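Small wastebaskets: bags, smells and other everyday matters
Posted 23 October 2024 by Gunnel Fagerlund
Filed under: Kitchen and laundry, Waste

Many readers wrote to me after the page about drain cleaning, and the most common question had nothing to do with drains. They wanted to know how to keep a bag from sliding down into a small wastebasket. So I have collected what I know on the subject, together with some tips which readers sent in.

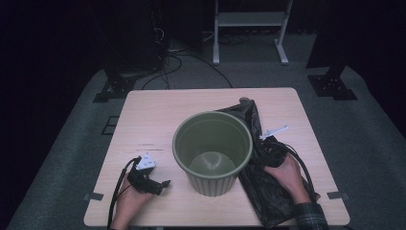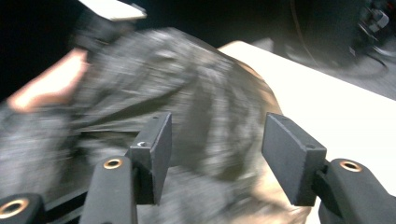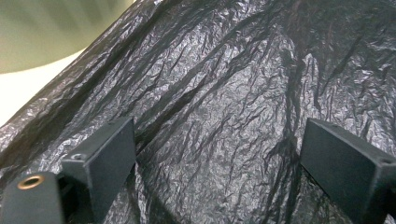

First, the size. Most people buy bags by looking at the price and the color of the roll, and then they find that the bag is too narrow or much too wide. Take a tape measure and measure around the rim of the basket. Divide this number by two, and you have the smallest flat width of bag that will go over the rim. Add a little, the width of two fingers, so that you do not have to fight with it. For the length, measure the height, add half of the bottom's width, and then add a hand's width for folding over the edge. Write these numbers on a piece of tape and put it under the basket. I did this in February with all our baskets and I have not bought a wrong roll after that.

Opening a new bag
Thin bags stick together at the mouth. My mother licked her fingers, but I do not recommend it when you stand next to the garbage. Touch a damp dishcloth and then rub the top edge between thumb and finger. If you do not know which end is the top, look for the end without a welded seam.

When the bag is open, swing it once through the air so it fills. Then lower it into the basket and press the bottom down with your fist. Air stays trapped between the bag and the wall, and this is why the bag rises again like bread dough. Run your hand down along one side and let the air come up on the other side.

Keeping it in place
If the bag is only a little too wide, gather the extra plastic at one side, twist it and tie a simple knot on the outside of the rim. It takes five seconds and works better than any clip I have tried. A wide rubber band, the kind that comes around broccoli, is also good. On a basket with a rolled rim, put the rubber band just under the roll and it will stay there.

Prasert Onsri wrote that he uses the elastic from an old fitted sheet, sewn into a ring. He made 10 of them and gave most of them away. I tried his method with the elastic from a shower cap and it holds very well, but it is not beautiful.

Spare bags
Keep the roll near the basket. Some people lay a few spare bags flat at the bottom, under the one in use, and this is fine in an office or a bedroom. In the kitchen I do not do it, because one leak will spoil them all. I hang the roll on a piece of string inside the cupboard door.

Smell
A plastic basket takes smell slowly and gives it back slowly. Washing it once a month is enough for most rooms. I use warm water and dish soap, and a brush with a long handle for the corner between the floor and the wall. Let it dry upside down, but put a spoon or a stick under the rim so air can come in. If you put a bag into a wet basket you will have the smell of an old cellar the next day.

For a smell that stays, make a paste from baking soda and water, spread it on the inside and leave it overnight. Do not mix vinegar into the paste. It foams nicely, but the two work against each other and you are left with mostly salty water. Use the vinegar alone another day, if you want it. And please never use chlorine bleach together with vinegar — this gives a dangerous gas.

A folded sheet of newspaper on the bottom drinks up small leaks. Coffee filters do the same in a very small basket.

Carrying it out
Do not fill the bag higher than three quarters. Tie it while it is still in the basket and push the air out gently first, with your face turned away. If the bag will not come up, lay the basket on its side and pull slowly. The vacuum is what holds it, and when you lift straight up the bottom may tear.

Broken glass should be wrapped in thick newspaper and taped before it goes in. The same is true for skewers, tin lids and the bones from a chicken.

From the readers
Mikkel Ladefoged asks if he can use his shopping bags as liners. Yes, if you check for holes first. Blow a little air in and squeeze, and you will hear them.

Wilson Huamán keeps a separate small basket for dryer lint and paper scraps and never puts a bag in it. I think he is right. Dry waste does not need plastic, and you can empty it into the big kitchen bag on the way out.

Urho Lindqvist wants to know how to get old sticker glue from the side of a basket with ribs. Rub in cooking oil, wait 10 minutes, then use an old toothbrush along the grooves and wash with dish soap. Acetone can make the plastic dull, so leave it in the bathroom cabinet.

Next time I will write about vacuum cleaner filters and which of them can be washed.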